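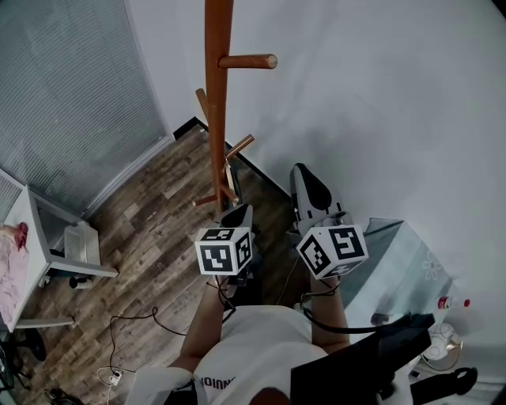
白T，领口附近印着深色的字

白T恤到底怎么洗才不发黄？印字又怎么保？来吵一架吧

楼主：半桶皂粉
发表于 4月8日
今天又从洗衣机里捞出来一堆白T，心情很差，上来问问大家。

先交代一下我的情况。我搬到布尔诺第三年了，国内带来的白T基本全军覆没，腋下发黄，领口一圈发灰，整件衣服摸起来硬邦邦的，像晒干的抹布。在国内的时候我妈洗，我从来没觉得白T是个问题，穿两三年照样白。到了这边自己洗，一个夏天就不行了。

我现在的洗法：洗衣液，40度，棉质程序，白的和浅灰的一起扔，洗完挂在屋里暖气旁边晾。洗衣液用的是超市打折的那种大瓶装，每次倒一盖子多一点（总觉得少了洗不干净）。

然后我又特别喜欢领口底下带一小行字的那种白T，胸口一大片图案的我反而不爱穿。麻烦就麻烦在这儿，字有的洗几回就起裂纹了，我妈教我的热水加漂白水的办法我就不敢用，怕把字也漂没了。

所以问题是：
一，白T发黄发灰到底是什么原因，是我洗得不对还是这边水有问题？
二，有印字的怎么办，能不能泡？
三，已经黄了的还有没有救？没救我就拿去当睡衣了，睡衣现在已经有一抽屉了，我先生说再多他就要离家出走了。

谢谢各位！

2楼：阿凉在奥洛莫乌茨
沙发！先说结论，你洗衣液倒太多了。

我刚来的时候跟你一模一样，觉得泡泡少就是没洗干净。后来我房东 Emília Koubek 老太太实在看不下去了，拿着我那瓶洗衣液的背标一行一行指给我看，上面写着水硬度高中低三档，脏的程度轻中重三档，普通脏的衣服根本用不了一盖。倒多了漂不掉，留在衣服里，灰尘和皮脂就往上粘，越洗越灰，越洗越硬。

你可以做个试验：拿一件“干净”的白T，什么都不加，空洗一遍，中途看一眼门上的玻璃。要是有泡泡，就是以前的洗衣液没漂干净。我第一次试的时候那个泡泡多得呀，我还以为机器里谁倒了东西。

3楼：铁锅炖一切
楼上说的只对一半。灰是洗衣液残留加上水硬，黄是另外一回事，黄主要是汗和皮脂，还有止汗露。

尤其是止汗露。含铝盐的那种，跟汗混在一起留在布上，时间久了就是腋下那一块黄黄硬硬的壳。你换个不含铝的试试，或者涂完等干透再穿衣服，会好很多。我老公以前衣服全是这个毛病，怎么洗都没用，换了以后新买的T恤到现在还好好的。

4楼：半桶皂粉（楼主）
回复2楼：刚去试了！！真的有泡泡！！我人傻了，那件我昨天才洗的！

回复3楼：止汗露这个我完全没想过，我用的那支背后第一行就是铝什么什么。可是不用的话夏天坐电车我会社死的……

5楼：白衣不渡
楼主别听他们绕，一句话，84泡一晚上，什么黄都没了。我家三代人都这么洗。

6楼：铁锅炖一切
5楼这个我要拦一下，千万别泡一晚上。

氯漂对纯棉短时间低浓度还行，泡一晚上棉纤维都给你泡脆了，过两个月腋下直接破洞。而且汗渍这种东西遇到氯漂，有时候反而更黄。带氨纶的更别碰，氨纶怕氯，领口那圈螺纹很多都掺氨纶的，泡完领口就成荷叶边了。印字就更别说了。

7楼：白衣不渡
我泡了二十年了也没见破洞，你们年轻人就是讲究多。领口松了那是衣服质量不行。

8楼：铁锅炖一切
您泡的什么衣服，什么水，倒多少，泡多久，这都得讲清楚吧。光说二十年没用。

还有安全问题我必须说一句，氯漂绝对不能跟洁厕灵、醋、柠檬酸这些酸的混，会出氯气。也别跟含氨的清洁剂混。后面要是有人推荐柠檬酸（肯定有人推荐），新手看完两楼一起用就出事了。

9楼：柠檬酸教教徒
谁叫我？

我来推荐柠檬酸了哈哈哈，不过8楼说得对，别跟氯漂一起，单独用，我家里压根没有氯漂。

我说说水硬这个事。我们家这边水壶两个星期不除垢，里面就一层白的，洗衣机里面什么样你们自己想。水里的钙镁跟肥皂类的东西结合，就变成一种灰白色的渣子挂在纤维上。楼主摸着硬邦邦的就是这个。

我的做法是洗完最后一遍漂洗的时候，在柔顺剂那个格子里放一点柠檬酸水，别放太浓，用量少少的就行，毛巾会软很多，白衣服也不发闷。不要跟洗衣液放一个格子，酸碱一中和等于白放。

另外有人会说放醋，我不喜欢，味道散不掉，听说对橡胶密封圈也不太友好。

10楼：小满在华沙
我插一句，柠檬酸对密封圈和金属件也不是完全没影响的，浓了一样伤，别当成万能的天天放。我们这边修洗衣机的师傅 Lech Nowicki 上门给我换过一次密封圈，四十多分钟里有半个小时在骂酸，醋也骂，柠檬酸也骂。他主张就按水硬度放够软水剂，最省事。

不过他也骂洗衣凝珠，也骂快洗程序，也骂我把机器塞在柜子里，所以你们自己掂量。

11楼：柠檬酸教教徒
师傅骂得有道理的地方我听，但是软水剂我买过，挺贵一大袋，用了一个月看不出区别，又回来用柠檬酸了。可能每家水不一样吧。

12楼：麦子不是卖子
说回楼主的第三个问题，已经黄了的还有救，用过碳酸钠，就是氧漂粉，国内叫彩漂粉爆炸盐什么的，这边超市洗涤区有卖的，看成分表里写 sodium percarbonate 或者“氧系漂白剂”就对了，比例越高越好，有些牌子一大桶里面没多少，剩下的都是填料和香精。

步骤我写一下，我救回来过好多件：

先找个塑料盆，不要用铝盆。
热水，水温四五十度，手伸进去觉得烫但是能忍的程度。凉水基本没反应，这个是大家失败最多的原因，好多人拿凉水泡完说没用。
粉先在水里搅化了再放衣服，别直接撒在衣服上。
完全浸进去，上面压个盘子，不然浮上来的那块就漂不到，最后会花。
泡一到四个小时，水凉了就没什么劲了，倒掉再来一次比泡一晚上强。
捞出来直接进洗衣机，正常洗。

盖子别拧死，过碳酸钠遇水一直放气的，有人装在喷瓶里密封，会鼓，会炸。

戴手套！我第一次没戴，手指头干得翻书都翻不动。

13楼：半桶皂粉（楼主）
麦子你这个写得太清楚了，截图了截图了。那印字的呢？？这个我最关心。

14楼：麦子不是卖子
印字要看是哪种工艺。我以前在国内印衣厂的门市坐过两年班，讲讲我知道的。

最常见的是丝网印，里头又分水浆和胶浆。水浆摸上去几乎没有感觉，颜色吃进布里，白衣服印深色字很多用这种，便宜又透气，不会裂，顶多慢慢变淡。胶浆摸着有一层，有弹性，便宜的胶浆洗久了会裂，楼主说起裂纹的八成是这个。

第二种是烫上去的，刻字膜那种，边缘特别利落，指甲能抠到边。怕烘干机，怕熨斗，洗多了从角上开始翘。

第三种是数码直喷，颜色多的图案常用，小字也能喷，摸着薄薄的。前处理没做好的话洗几次就发灰。

还有一种热转印，老式的那种，一片亮亮的，像贴了张塑料纸，夏天穿着那块不透气，这种最不耐洗。

氧漂对前面几种大多没事，但是第一次一定要找不显眼的地方试，或者拿最不心疼的那件先下水。反过来洗，水别超过40度。真要热水泡的话，可以只泡腋下和领子，把印字那块拎在外面，用夹子夹在盆边上，样子难看一点但是有用。

15楼：领口原教旨主义
看到这个楼我必须进来。

领口底下印小字的白T是世界上最好的T恤，楼主有品位！！我衣柜里有12件，全是这一类。胸口印大字的我觉得像广告牌，光板白T又像内衣，就是领口附近一小行字刚刚好，外面套个衬衫，扣子开两颗，露一点点字出来，舒服。

但是这个位置有一个大毛病，离领口太近，出汗多，套头的时候手老是拽那一块，脱的时候也是，所以坏得比胸口的快。我的心得是脱衣服别拎着领子往上扯，两只手交叉抓着下摆往上翻。改了这个习惯以后，领口松得慢多了，字也好得多。

16楼：阿凉在奥洛莫乌茨
楼上12件同款的人我还是第一次见……

交叉抓下摆我小时候看我妈这么脱的，我以为是为了好看哈哈哈

17楼：领口原教旨主义
不同款！字不一样的！有一件是 Jandano 的，领口底下那行字小到我朋友以为是蚊子。穿了四个夏天，洗到现在一条裂纹都没有，摸上去平的，按14楼说的应该就是水浆。后来想再买一件，店里说改版了，换成胶浆的了，我拿回家第三次洗就开始裂。气得我写了封邮件过去，收到一张打九折的券，谁要啊。

18楼：白衣不渡
一件T恤写邮件，你们是真闲。

我再说一遍，84兑水，一瓶盖兑一盆，我也没说用原液啊。你们一个个讲得像要爆炸一样。带字的不泡，光板的泡，哪有那么复杂。

19楼：铁锅炖一切
一瓶盖兑一盆，泡几分钟，这我没意见。您5楼写的是“泡一晚上，什么黄都没了”。楼还在那儿呢。

20楼：白衣不渡
泡一晚上是我妈的办法，我现在泡半个钟头。

21楼：铁锅炖一切
行。

22楼：小满在华沙
好了好了两位喝口茶。

我问一个相关的，晾在哪里有没有讲究？楼主说晾暖气旁边，我也是，冬天没办法呀，外面零下。但是我总觉得暖气边上烤干的白衣服比太阳晒的黄。有没有人有同感？

23楼：柠檬酸教教徒
有！而且晾得特别硬。

我的理解是，没漂干净的东西被热一烤就定在那儿了，汗渍尤其是。所以我救黄衣服的时候，没彻底干净之前绝对不烘不烤，湿着检查，还黄就再泡一次。烘干了再想弄就难多了。

太阳晒是真的有用，但是别暴晒一整天，棉会老化，荧光增白剂晒多了也会变黄。半湿的时候晒两三个小时，收进来阴干，我觉得最好。

24楼：麦子不是卖子
同意23楼。带字的晒的时候要翻过来，字朝里。深色的字直晒会褪，胶浆会变硬变脆。

挂也别用细衣架挂肩膀，湿的棉T很重，领口会往下坠。对折搭在杆子上就行，或者用宽肩的架子从下摆塞进去，别从领口硬撑着塞，那一撑领口就大一圈。

25楼：路过的洗衣店员工
在洗衣店打过工的来说几句。我之前在 Skoltesero 干了一年半，自助机器加代洗都有，每天经手的白T恤多得看到白色就想躺下。

几个观察，不一定科学：

第一，绝大多数人塞太满了。滚筒里面衣服塞到顶，水和泡沫根本转不开，等于在里面焐了一个小时。棉质程序上面留一个巴掌的空，手能竖着插进去，这样洗出来的才叫洗过。

第二，白的就只跟白的洗。楼主说跟浅灰一起洗，我看到这儿就心里一咯噔。浅灰、米色、浅粉、洗得发白的牛仔，都掉色的，掉得很慢你看不出来，洗半年就全家一个颜色，我们店里管这个叫“灰家族”。

第三，机器本身要洗。橡胶圈那一道翻开看看，里头什么都有。每个月空机最高温跑一遍，放洗衣机清洁剂或者氧漂粉都行。洗剂盒拉出来刷，里面长黑霉的我见过太多了，衣服洗完有股味儿的先查那里。

第四，汗T恤别在脏衣篮里闷一个礼拜。不想马上洗就先过一遍清水挂着晾干。就这么一个动作，比什么神器都管用。

第五，领口那圈灰的，进机器之前用一点洗洁精或者液体皂抹上去，放十几分钟，软毛刷轻轻刷，顺着螺纹刷。领口灰主要是油，洗洁精去油又便宜。刷的时候避开印字，就算再好的印字也架不住你拿刷子来回蹭。

26楼：半桶皂粉（楼主）
灰家族哈哈哈哈哈我先生的T恤全是灰家族，原来是我干的。先不告诉他。

洗衣机圈圈我翻开看了，不想描述。翻出来一只袜子，一个硬币，还有我去年以为丢了的耳堵。

27楼：Marianna的租客
大家好，注册好久第一次发言。我房东叫 Marianna Witkowska，她洗白床单是用大锅煮的，真的煮，灶上一口大锅，放肥皂丝和苏打，拿木棍搅。她的床单白得晃眼，年纪比我还大。我就想问T恤能煮吗？

28楼：麦子不是卖子
纯棉光板的能煮，会缩。床单缩一点没人看得出来，T恤缩一点就露肚脐了。带字的不要煮，胶浆会糊，烫膜会直接掉下来漂在锅里，我见过，一锅字。

29楼：Marianna的租客
一锅字……谢谢，我不煮了。

30楼：领口原教旨主义
说到缩水，新白T第一次洗有没有人有经验？我都是买大一号，头一遍30度洗，然后湿着用手上下抻一抻再晾。我女朋友说我像在做拉面。

31楼：阿凉在奥洛莫乌茨
我也抻！尤其是袖口和下摆，不抻就卷边。

新衣服第一次洗加盐固色这个传说有人信吗？我妈坚持要泡盐水。

32楼：铁锅炖一切
盐水固色对现在的染料基本没用，那是厂里染的时候用的。泡了也没坏处，你妈高兴就好。

33楼：阿凉在奥洛莫乌茨
那我继续在电话里骗她说泡了。

34楼：半路出家的裁缝
我来泼点冷水。看了这么多楼，我觉得你们都忽略了布料本身。

白T便宜的那种，纱细不匀，布薄，看着白是因为加了好多增白剂，洗几次增白剂掉了，露出来棉本来的颜色，就是有点米黄的。你怎么漂，它也回不到店里灯底下那个冷白。这个“黄”跟汗没关系，它本来就是这个色。

所以我的意见是别追求那个蓝幽幽的白。棉本来的白就很好看，旧了有旧了的样子。花时间泡来泡去，电费水费粉钱，够买件新的了。

35楼：柠檬酸教教徒
不同意后半段。一件衣服好好的，泡一下午就能再穿一年，为什么要买新的？再说泡的时候又不用人守着，我泡着衣服看剧，一点不耽误。

增白剂那段我同意。所以有些“亮白”洗衣粉洗完显得白，就是往上补增白剂。

36楼：半路出家的裁缝
我没说黄了就扔啊，我说的是黄一点就接着穿，别老折腾它。折腾多了布先死。我给人补衣服，送来的白T十件有好几件是漂坏的，一拉就开线，布都没筋骨了，补都没地方下针。Genowefa Kurek 阿姨（我学手艺就跟的她）收到这种衣服会直接退回去，说“这是纸”。

37楼：白衣不渡
这个阿姨我喜欢。

38楼：铁锅炖一切
漂坏的就是你这种！！

39楼：白衣不渡
我半个钟头！

40楼：小满在华沙
笑死，你们两个要不要单独开一楼。

裁缝姐姐我想问，领口已经松了的能不能救？我有一件特别喜欢的，字还好好的，领子像被人揪过一样。

41楼：半路出家的裁缝
看松到什么程度。

只是有点波浪的，拿熨斗蒸汽档悬空喷，别压，喷完用手往中间拢，平放到凉透。能收回来一些，穿几次又会松，但是出门前弄一下够用了。

松得厉害的，可以在螺纹里面穿一根细的透明弹力线，从后领中间开始，一圈缝进去，每针只挑里面那层，轻轻收，收完打结。外面看不出来。慢一点，我缝一个领子半小时，新手一个晚上。

再严重就得拆领子换螺纹了，找颜色相近的罗纹布，白对白最难配，十种白放在一起全不一样。印字离领口很近的那种，拆的时候要小心别把字拽变形。

蒸汽也别对着字喷。

42楼：小满在华沙
收藏了！我有透明弹力线，串珠子剩的那种行吗？

43楼：半路出家的裁缝
不行，太硬，扎脖子。买缝纫用的，很细一卷，摸着软的。

44楼：Cesia家的猫
潜水党冒泡。我来提供一个对照组数据，因为我是那种会记本子的人（被老公嘲笑很多年了）。

我有两件同一天买的白T，一样的牌子一样的码，领口下面都有字。甲件用洗衣液随便洗，乙件按照网上说的做：翻面，30度，少放洗衣液，最后一遍放柠檬酸，半湿晒太阳，每两个月用氧漂泡一次，泡的时候字露在外面。两件轮着穿，记了182天。

结果：领口灰不灰，乙件明显好。腋下黄不黄，乙件好一点，没有想象中差那么多，后来我把止汗露换了两件就都差不多了。印字，甲件起了细裂纹，乙件也起了，少一些。手感乙件软得多。

所以我的个人结论是柠檬酸和少放洗衣液最值，氧漂有用但不用那么勤，字嘛，看命。

45楼：麦子不是卖子
太敬业了吧！！182天！！

字看命我同意。胶浆固化的时候温度时间不够，你再怎么供着它也裂。买的时候可以轻轻拉一下有字的地方，拉开看字会不会露出底下的布、有没有小白纹，松手能不能弹回去。拉的时候别让店员看见。

46楼：铁锅炖一切
看吧，止汗露，我3楼就说了。

47楼：半桶皂粉（楼主）
好好好，3楼最早说的，给你记一功。

44楼这个数据太珍贵了，请问你洗衣液放多少？我现在完全不敢倒了，昨天倒了一点点，心里好慌，总觉得衣服没洗。

48楼：Cesia家的猫
我按瓶子背面“中等硬度、轻度脏”那一档，买了个带刻度的小杯子。你先去查你家那边的水硬度，自来水公司网站上一般输邮编就有，德语区写的是°dH，捷克有的写 mmol/l，别看岔了，我第一次就看岔了，以为自己家喝的是石头。

49楼：新来的问一下
弱弱问一句，蓝月亮那种国内代购来的洗衣液是不是更好？我同事说这边的洗衣液是给硬水设计的，国内的是给软水设计的，用国内的洗不干净，真的假的？

50楼：柠檬酸教教徒
配方具体怎样我不清楚，不敢乱说。但是花运费背一瓶洗衣液过来，我觉得不如背点腐乳。

51楼：新来的问一下
有道理，改背腐乳了。

52楼：领口原教旨主义
我补一个存放的问题。夏天的白T冬天收起来，第二年拿出来黄了，有人遇到过吗？收的时候明明是白的！

53楼：路过的洗衣店员工
太多了，每年五月店里全是这种。收之前没洗透，看着白，里面有汗和皮脂，捂半年氧化就黄出来了。所以换季收之前那一次要洗得最认真，多漂一遍，彻底干透再收。别收在那种带胶味的塑料真空袋里，也别贴着没刷漆的木板放，木头里的东西会染上去。拿旧枕套装就很好。

54楼：半路出家的裁缝
还有别用有颜色的纸垫着，别挂着收，棉T挂半年肩膀两个角。对折，有字的地方别压折痕，字朝里中间垫一层薄棉布，不然夏天阁楼一热，胶浆和胶浆会粘在一起，撕开就是两件衣服一起毁。

55楼：领口原教旨主义
粘过！！撕下来的时候那件上面印上了另一件的反字！我后来还当特别款穿了一夏天。

56楼：阿凉在奥洛莫乌茨
你好乐观……

57楼：半桶皂粉（楼主）
回来汇报了！！

周末把一抽屉睡衣全翻出来，按12楼的办法泡了。浴缸太大舍不得粉，用的是买菜的塑料箱，洗干净了的。热水从热水器出来不够烫，又烧了两壶掺进去。粉搅化，衣服按下去，上面压了两个汤盘。带字的三件，字用晾衣夹夹在箱子边上露出来，先生路过问我在腌什么。

泡了三个小时，水变成淡茶色，我有点恶心又有点爽。倒掉以后又来了一轮，第二轮水就清多了。然后单独洗，没跟灰的混，洗衣液放了小半盖，最后一格放柠檬酸水，多漂了一遍。

结果：领口灰的几乎都回来了。腋下黄的，浅的没了，深的淡了一半，有一件硬壳那种的没变化，我放弃它了，剪成抹布。带字的三件，两件没事，一件本来就裂的更裂了一点，不知道是泡的还是夹的，反正不怪麦子。

摸起来是软的！！我好久没摸过软的T恤了！

花费我算了一下，氧漂粉加柠檬酸加小量杯，一共不到两件新T恤的钱，粉还剩大半桶。

58楼：麦子不是卖子
恭喜！！硬壳那件下次可以先试试用小苏打加一点洗洁精糊上去刷，刷松了再泡，有时候能下来。剪了就算了哈哈。

夹的时候夹字旁边的布，别夹在字上，我没写清楚，我的锅。

59楼：半桶皂粉（楼主）
……我夹在字上了。

60楼：铁锅炖一切
破案。

61楼：白衣不渡
看完了，买了一袋氧漂粉试了一件。

还行吧。味道比84好闻。

62楼：铁锅炖一切
？？？我要把这一楼截图裱起来。

63楼：白衣不渡
我说还行，没说好。光板的我还是用84。

64楼：小满在华沙
这个楼浏览1059了，一个洗衣服的帖子！大家是有多少黄T恤啊。

顺便汇报领子，裁缝姐姐的弹力线我缝了，手残，缝了一晚上加半个早上，后颈那里鼓了一个小包，我自己摸得到，别人看不出来。能穿了，开心！

65楼：半路出家的裁缝
鼓包是收得不匀，下次每缝一段就摊平看一眼。能穿就行。

66楼：新来的问一下
再弱弱问一句，白球鞋能用氧漂泡吗？

67楼：铁锅炖一切
布面的可以，皮的不行，鞋底胶的地方别泡太久。不过你另开一帖吧，这儿要是聊起球鞋今天就别想睡了。

68楼：新来的问一下
好的，开了，标题叫《白球鞋怎么洗，求不吵架》。

69楼：白衣不渡
84刷一下就行了。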